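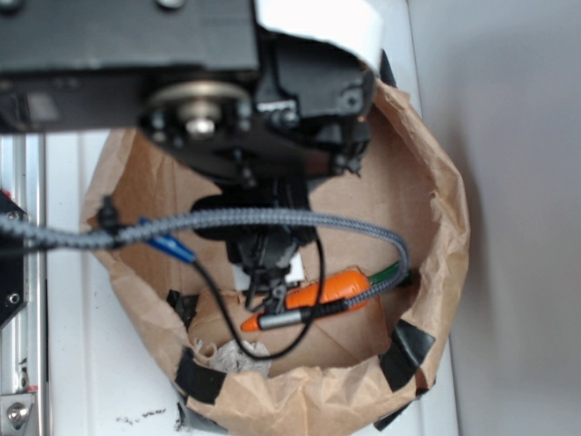
3월, 오전. Willska 작업실 염색 노트 / 양파껍질, 털실

드디어 양파껍질! 겨우내 모은 걸 어제저녁에 달아 보니 190g이었다. 실은 Lodhi 소모사, 네 타래 합쳐서 200g. 실 무게와 껍질 무게를 같게 맞추는 게 우리 기본 비율인데 조금 모자란다. 그래도 껍질은 워낙 색이 잘 나오는 재료라 그냥 간다. 붉은 양파 껍질은 이번에 전부 뺐다. 섞으면 갈색 기가 돌아서 나중에 비교하기가 어렵다.

## 정련과 선매염

실은 중성세제 조금 푼 미지근한 물에 담가 두었다가 헹굼. 지난번에 물을 갑자기 바꿔서 한 타래가 살짝 펠트가 됐으니 이번엔 헹굼물 온도를 일일이 맞췄다. 귀찮지만 손에 닿는 느낌이 다르다. 타래 묶음끈은 8자로 느슨하게 다시 묶었고, 꽉 묶인 데는 하나도 안 남겼다. (작년 소목 염색 때 하얗게 남은 자리 생각하면 아직도 속이 쓰리다.)

명반은 실 무게의 10%니까 20g. 뜨거운 물에 먼저 완전히 녹이고 냄비에 부었다. 주석영은 안 넣음. Wulan Santoso는 넣는 쪽이 노랑이 맑다고 하고 나는 아직 차이를 잘 모르겠다. 다음에 나란히 해 보면 재미있을 것 같다! 온도는 천천히 올려서 김이 오르는 정도에서 유지하고, 끓이지는 않았다. 불 끄고 냄비째 식힘.

## 염액

껍질을 물에 담가 밤새 불린 것만으로도 물이 벌써 홍차 색이었다. 아침에 불을 올리니 작업실 전체에서 수프 냄새가 난다. 한 시간쯤 달였고, 거름은 면보 두 겹. 껍질 부스러기가 실에 끼면 말린 뒤에 하나하나 떼야 하니까 이건 아끼지 말 것.

염액은 찬물을 조금 타서 온도를 내린 다음 적신 실을 넣었다. 들어가자마자 색을 먹는 게 보인다. 몇 번을 해도 이 순간이 제일 좋다. 처음엔 레몬 껍질 같더니 금방 겨자색, 그다음은 거의 호박색까지 깊어졌다. 젓개로 휘젓지 말고 타래를 들었다가 돌려 넣는 방식으로 했는데 얼룩이 훨씬 적다. Kurniawati Krishnan이 알려 준 방법이고, 앞으로는 무조건 이렇게 한다.

## 후처리별 메모

- **A 타래**: 명반만. 따뜻한 황금색. 젖은 상태에서는 갈색 같아 보여서 걱정했는데 짜고 나니 노랑이 확 올라왔다. 기준 색으로 보관.
- **B 타래**: 철매염 아주 약하게. 담그고 바로 올리브색으로 넘어간다. 예쁘다! 다만 너무 오래 두면 털이 거칠어지니 색이 나오면 곧장 건질 것. 철 쓴 냄비와 집게는 선반 맨 아래, 다른 도구와 절대 섞지 않기.
- **C 타래**: 탄산소다를 정말 손톱만큼 탄 물에 잠깐. 주황 쪽으로 기운다. 양모는 알칼리에 약해서 길게 못 두는 게 아쉽다. 식초 조금 넣은 물로 헹굼.
- **D 타래**: A와 같은 조건에서 염액에 하룻밤 더. 내일 꺼낸다.

C가 제일 기대했던 타래다. 구운 고구마 속 같은 색은 나왔는데, 내가 노리는 건 장난감 당근처럼 선명한 주황이라 아직 갈 길이 있다. 꼭두서니를 엷게 깔고 그 위에 양파껍질을 얹으면 어떨까? Wulan은 순서를 반대로 해야 붉은 기를 조절하기 쉽다고 한다. 둘 다 해 보고 싶다.
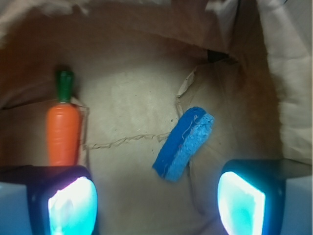

## 헹굼과 건조

헹굼물이 생각보다 빨리 맑아졌다. A와 C는 금방 끝났고 B는 몇 번 더 했다. 탈수는 수건에 말아서 눌렀고 비틀지 않았다. 북쪽 창가 봉에 걸어 둠. 바로 옆에 Clistosau 쪽 견본 천이 걸려 있으니 물 떨어지는 타래는 꼭 반대편 끝으로!

오후에 다시 보니 반쯤 마른 B의 색이 아까보다 회색 쪽으로 가라앉았다. 이끼 낀 돌 같은 색이고, 이대로 모자 뜨면 딱 좋겠다고 Kurniawati가 벌써 눈독을 들이고 있다.

## 견뢰도

마른 실을 조금씩 잘라 두꺼운 종이에 감고 절반을 가려서 남쪽 창에 붙일 예정. 양파껍질 색은 빛에 그리 강하지 않다고들 하는데, 우리 창에서 직접 본 기록이 없어서 꼭 남기고 싶다. 철매염한 쪽이 얼마나 더 버티는지가 제일 궁금하다. 마찰은 흰 면에 문질러 보는 걸로 간단히.

## 남은 염액

색이 아직 꽤 진하다. 버리기 아까워서 뚜껑 덮어 냉장고에 넣고 라벨 붙였다. Wulan이 Voston 면 손수건을 넣어 보겠다고 한다. 면은 타닌 처리부터 해야 하니 오배자 남은 것 확인할 것.

다음에 할 일:

- D 타래 꺼내서 A와 나란히 두고 자연광에서 비교
- 꼭두서니 + 양파껍질, 순서 바꿔서 두 벌
- 주석영 넣은 것과 안 넣은 것 비교
- 명반 주문
- 껍질 모으는 망 다시 부엌에 걸기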